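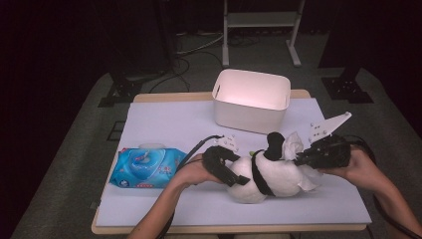
A plush toy flat on its back, Ploltero open day, Batness

I have wanted to see the inside of the Ploltero toy works ever since I was small enough to fit in the laundry hamper with the bear they made (the bear came too). So when they put up a notice saying they would open the doors for one day, I booked a ticket before I'd even checked the train times. That was a mistake. The train from Niradport to Batness leaves at some awful hour of the morning and stops at every single place with a bench.

Anyway! Worth it.

The works is up a hill behind the old dye house, and you come in through the cutting room, which smells of warm cloth and machine oil. They had three of the big presses going. Each one comes down on a stack of plush fabric and punches out ears, or paws, or whatever the knife underneath is shaped like, and the noise gets you right in the ribs. The knives hang along the back wall on hooks, hundreds of them, labeled in paint. I found the one for my bear's left ear and made a bit of a fool of myself over it.

Our guide was Syafiqah Liew, who started in stuffing and now runs the sample room. She talks fast and walks faster. She told us a medium bear has 95 pieces if you count the linings, and that the part people always get wrong when they try this at home is the muzzle. You have to sew it slightly too small and let the stuffing push it out. I have made exactly one bear at home and yes, his muzzle is terrible, he looks like he's been told bad news.

The stuffing room was my favorite. The fiber gets blown through a pipe, and the stuffer holds the empty skin over the nozzle and works a foot pedal. It takes a couple of seconds for a leg. Heads are slower, and they still finish those with a wooden stick, poking bits of fiber into the cheeks. They let us each try a paw. Mine came out hard as a golf ball and had to be emptied again, while the boy next to me, who was maybe seven, got his perfect first time and was very gracious about it.

After that came the eyes (they pull-test a few from every batch) and then the archive, a long low room with drawers down both sides. They have 1,067 designs in there going back to the first Ong rabbit, named for the family who started the place. The rabbit has one glass eye and is stuffed with wood wool, so he crunches a little when you lift him. We were allowed to lift him, with gloves on! There is also a whole drawer of things that never made it to the shops. I would have bought the plush turnip. I asked about the plush turnip twice.

A few practical things if you're thinking of going. The next open day is planned for February and tickets are capped at 800, in timed groups. Ours had gone by lunchtime, according to the woman on the door. Wear flat shoes, because the stairs between cutting and stuffing are steep metal ones with gaps you can see through. The tea room does a decent cheese toastie but only takes cash, and the nearest machine is back down the hill by the station. Strollers have to stay at the entrance.

The shop at the end is dangerous. Seconds are sold by weight out of big bins, and you have to dig. I came away with a badger whose stripe is off center, a bag of loose fiber for fixing that muzzle, and a postcard of the cutting room for my mother. There was a goose too, an enormous one, and I put it back, and I've been thinking about it since Niradport station.

I did bring my own bear along in my bag. Syafiqah turned him over, looked at the seam down his back and said he'd been closed by a left-hander. Then she showed me how the stitches lean. I'd had him my whole life and never noticed.

Posted November 17, 2025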